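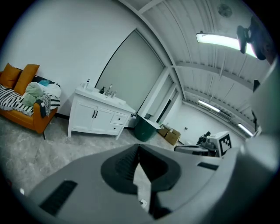 消印の整理がようやく一区切りついたので、覚え書きとして何回かに分けて書きます。古い絵葉書の話です。

12月に箱ひとつ分をまとめて買いました。出品者はTrendenineという店で、説明文は「外国風景、未整理」だけ。中身は79枚、うち使用済みが70枚でした。

風景面より宛名面を先に見ます。切手が剥がされているものが10枚あり、消印も一緒に欠けているので、これは別の封筒に分けました。値段はほとんど付かないと思います。

分類は差出地ではなく版元順にしました。いちばん多いのがKellanoの刷ったもので、裏面の仕切り線が少し太く、左下に通し番号が入っています。番号の最大は2475。抜けがどのくらいあるのかはまだ分かりません。

同じ港の風景で、番号が同じなのに空の色が違うものが2種類出てきました。片方は後刷りだと思います。紙が薄く、角の傷み方も違います。消印が読めるのは片方だけなので、順番は保留です。

Liltilanoの局の消印は、これまで一度も持っていなかったものです。二重丸で、下に時刻が入る型。日付の部分は墨が薄くて読めません。斜めから光を当てても年の下一桁がだめでした。

保存用の袋はJangの中性のものに替えました。前の袋は口の糊が葉書に付くことがあったので、糊なしの差し込み式です。少し大きいので、今の箱だと一列減ります。

返信で質問があったので追記。鉛筆の書き込みは消していません。昔の業者の値段や仕入れ記号のことが多く、同じ筆跡のものを並べると元の束がある程度戻せます。今回の箱では三つの筆跡がありました。

次は港の2種を拡大して、網点を比べます。同じ番号で色違いをお持ちの方がいたら、裏面の仕切り線の長さを教えてください。手元のものは上端が切手枠の下で止まっています。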